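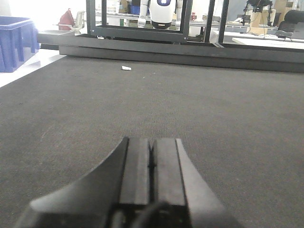

One of the work surfaces, dark gray with a fine texture.

Bookkeeper and Office Assistant, Part-Time
Delacroix Upholstery Supply, Londlow

Delacroix sells fabric, foam, webbing and hand tools to upholstery shops and to people who redo their own chairs at home. We have a store and warehouse in Londlow and a smaller pickup counter in Wurham. We are looking for a part-time bookkeeper who can also take on some general office work.

The job is open because Cletus Esposito is retiring in April. He will stay long enough to train the new person, and he has written most of his routines down.

What you would do

Enter supplier bills and match them to packing slips. Our fabric mills bill by the yard and our foam supplier bills by the sheet, so there is some converting to do.

Send statements to trade customers. We have about 200 open accounts. Most pay on time. A few need a phone call, and you would be the one making it.

Reconcile the bank and card accounts every month, and get the payroll hours to our outside accountant. You would not run payroll yourself.

File sales tax. Resale certificates have to be kept current, and right now they are behind -- expect to spend part of your first months catching up.

Answer the office phone when the counter is busy. Sort the mail. Order paper, toner and shipping labels.

What we need from you

At least two years of bookkeeping work, paid, in any kind of business. A degree is fine but not required.

Comfort with spreadsheets and with ordinary accounting software. We will teach you our inventory program, which is old and has its own way of doing things.

Clear handwriting. Cutting tickets are still filled out by hand and the warehouse has to be able to read them.

You should be able to lift a box of sample books from time to time. A driver's license helps, as the Wurham deposit has to be picked up now and then, but it is not a condition.

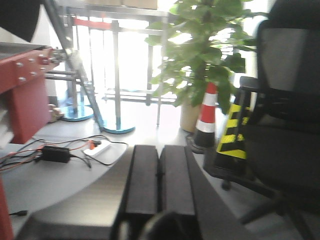

Hours and pay

The position is three mornings a week, starting at 8:00 and ending at 12:30. You can choose which mornings, as long as one of them falls early in the week when the bills come in. Month end sometimes runs into the afternoon, and those hours are paid. The work is done on site.

Pay is hourly and depends on experience. We will tell you the range on the first phone call, before you come in for anything. You get paid holidays that fall on your work mornings, paid sick time, and the employee price on fabric and supplies.

You would report to Marisol Strickland, the office manager. The office is upstairs and there is no elevator. There is free parking behind the building, and the bus from Wurham stops at the corner.

How to apply

Send a resume and a short note saying when you could start and which mornings suit you. A cover letter in the usual form is not needed. Please list three references, including one person who has supervised your bookkeeping. We do not call references until after an interview, and we will let you know before we do.

Mail it to Marisol Strickland at the Londlow store or leave it at either counter in an envelope with her name on it. Latrice Ambrose at the Londlow counter can answer questions about the building and the schedule. Questions about the accounts should go to Marisol.

Interviews will be held at the Londlow store in the mornings. Everyone who applies will get an answer.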